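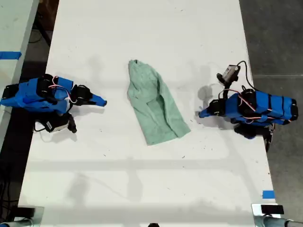 Cell 3, cloth folding – both arms at the table, mint-green cloth between them.

PRE-RESTART INSPECTION, CELL 3
Site: Burkik workshop
Date: May 5, 2020
Inspected by: Salamatu Ezeani
Reviewed by: Ibrahim Obi
Reason: right arm did not stop on command during a fold cycle. No injury.

1. Emergency stop, both arms
FAIL. Left arm dropped out at once. Right arm carried on to the end of its move. Relay contact found welded. Relay replaced, retested 60 times, no repeat.

2. Table clamps
PASS. Front pair checked by hand. No movement under load.

3. Wiring at the joints
PASS WITH COMMENT. Pink and red wires run in open loops over both arms. No bare conductor found. Loop on the left arm stands high enough to catch a sleeve. Tie down before the next shift.

4. Camera modules and cable
PASS. Brackets tight. Black cable on the right side has enough slack for full travel.

5. Gripper fingers
PASS. No cracks, tips secure.

6. Servo temperature after 100 cycles
NOT TESTED. Cannot be run until item 1 is signed off.

7. Covers and tape on arm links
PASS. Edges flat, colour coding unchanged from February.

8. Table surface
COMMENT. Small dark specks and marks on the white top. Wipe down and look again after the next run. If they come back, check for cover wear.

9. Gap between main table and side table
OPEN. Wide enough for a hand to go in while the left arm is live. Guard was requested in February and has not been fitted. Ibrahim to follow up with Messina.

10. Stop button labels
FAIL. Left and right labels reversed on the panel. Corrected during inspection.

Status: locked out. Restart needs items 1, 3 and 9 closed and both signatures. Old relay bagged and kept in the Cell 3 drawer.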